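April, bench 2, started 9:40

Felt wear again. Same drum as last time, Hollis paper on the inside, fresh strip because the old one had gone slick. Balls from the Kastley carton, the one with the torn lid. Weighed the first lot before tumbling, forgot to zero the scale after moving it so did it twice. Second set of numbers is the good one, ignore the pencil column.

Drum in blocks of 200 turns, brush off, weigh, back in. Counter stuck at 73 on the first block, restarted from zero, so that ball has extra turns on it. Marked X, leave it out of the averge.

Stopped at 1,782 for the morning. Belt was squeaking – tightened it, still squeaks. Dust bag almost 100 g, most of that is probably paper grit and not felt. Need to sieve it befor anybody quotes that number.

Plurach balls shed more at the seam than on the panels. Plitwood ones more even. Want a closer look at the nap, how far it stands off the surface and whether the seam edges lift. Side light works better than the overhead for this. 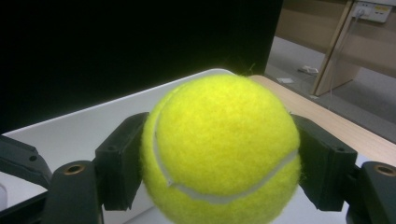
Fuzz along the outline, one stray strand up top. Pale seam down the left and across the low part.

To do: new belt, sieve dust, redo X from scratch. Carton goes back on the shelf, NOT by the heater.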